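Labels That Last – speaker notes

Wednesday session, Rowbotham Room, Prallham. 30 minutes plus questions. Slides advance on the clicker, not the laptop.

Opening

Thank Virgil Coman for the invitation and the county library service for the room. Say who I am: records manager at Cusdale, eleven years, before that in the map room.

Start with the box. Hold it up. It came out of our basement in November with no label on the front and a clean rectangle where the label used to be. The label was at the bottom of the shelf, with 600 others. Let people look at it before going on.

The point for today is small. Most of us spend money on boxes and shelving and then buy whatever labels the office supplier has. I want to go through what we found when we stopped doing that.

Slide 2 – How we got there

Cusdale has 3,000 boxes in the lower store. They were labeled over one summer by temporary staff, using paper labels from a laser printer. The adhesive was the ordinary office kind. The store runs cool and dry in winter and gets damp in late summer.

Labels started to lift at the corners in the fourth year. By the seventh year they were falling. Ovidiu Sârbu kept a log of every one he picked up, with the shelf it was under. Without the log we would have had to open every box.

Relabeling took five months. Two people, mornings only. Give the cost here if Sânziana has cleared it. If not, say "more than the shelving" and move on.

Slide 3 – What fails first

Adhesive goes first, then ink, then the paper. People expect it to be the ink.

Adhesive fails at the edges. Dust gets under the corner and it keeps going from there. Rounded corners hold better than square ones. This was Ottar Nyberg's suggestion and I did not believe it until we ran the test.

The test: 300 labels, half rounded, half square, same stock, same boxes, same bay. Left for two summers. Show the chart. Don't read out the numbers, they are in the handout.

Pause for questions on the test if anyone wants one. Otherwise keep going – the next part is longer.

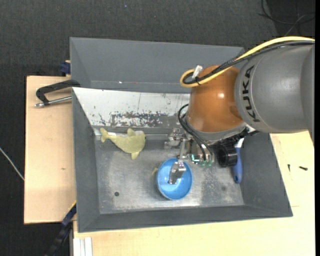

Placement matters as much as the stock. At Cusdale the labels went on the lid, where they looked tidy on the day and could not be read once a second box went on top. We now put them on the short end, at the same height on every box, with the reference number in the largest type that fits. Think about which way the text runs. The KUKA lettering on the gray part of the arm runs vertically along a curved surface, and four letters that size can take it. A twelve-character box reference in small type cannot. If the end of the box is narrow, break the reference over two lines and keep it horizontal.

Slide 5 – Tie-on tags

Some things should not have anything stuck to them. Volumes, rolled plans, anything with leather. Use a tag and cotton tape. Write on the tag in pencil before you tie it.

Marius Jitaru asked me last time about plastic tags. They are fine on a box handle. I would not put one against paper.

Don't tie around the spine of a volume where the tape will cut in. Tie around the whole thing, flat knot, at the fore-edge.

Slide 6 – Numbering

Keep this short, people have strong feelings.

One number per box. No meaning in the number. We had a scheme where the first two digits stood for the department, and then the departments merged. Numar, our catalog, does not care what the number looks like. Staff do, so leave out the letters O and I.

Write the same number inside the lid in pencil. Say this twice. It takes four seconds a box and it is the one thing I would ask people to do even if they ignore the rest.

Slide 7 – Buying

Ask the supplier for the adhesive data sheet. If they do not have one, go elsewhere.
Buy one roll and test it in your own store through a summer.
Write the stock code and the date on the shelf end.

Close

Handouts are by the door. Sample tags in the tray, take two each. Ovidiu has the log with him and can show the layout.

Questions until 3:30, then the room has to be cleared.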